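Speaker notes: moving into a two-level room
Friday session, 45 minutes with questions

Start with the building. Grumov took over the hall in November. White walls, high ceiling, an upper floor with black metal railings. Say early that this talk is about lighting and where to put people, and that costs are in the handout.

First point: daylight. The tall windows give more light than we planned for. On a bright morning the tables near the glass need no lamps. Further in, it drops off fast. We measured at table height in 8 spots before ordering anything, and I would do that again.

Second point: the ceiling. Over the open part we kept the round recessed lights. Under the mezzanine ceiling there are linear fluorescent fixtures, and people always ask why the two don't match. The old fixtures worked, so they stayed. Skanow quoted for replacing them and we put that off for a year. 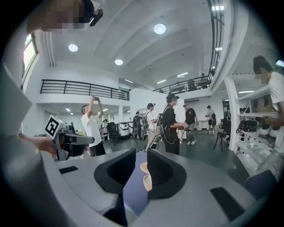 Third point: table surfaces. Small pale parts are hard to find on a white top and easy to find on a dark one. We tried gray first, then went to navy blue. Fahy supplied the covers. Mention that dark covers show dust and need wiping at the end of the day. Pass the sample around here.

Fourth point: the upper floor. Sound carries over the railing in both directions. Calls go upstairs in the back corner, hand work stays down on the main level. Keep the railing clear, no bags or coats hung on it. Nothing gets handed down over the edge, including paper.

Pause for questions, 2 at most, then go on.

Last point: what we would change. More outlets along the window side. Blinds ordered before the move. The Skilier storage units came late and we lived out of boxes for nearly 80 days, so order storage first.

If time is short, skip the outlets and go straight to storage. Handouts are on the table by the door.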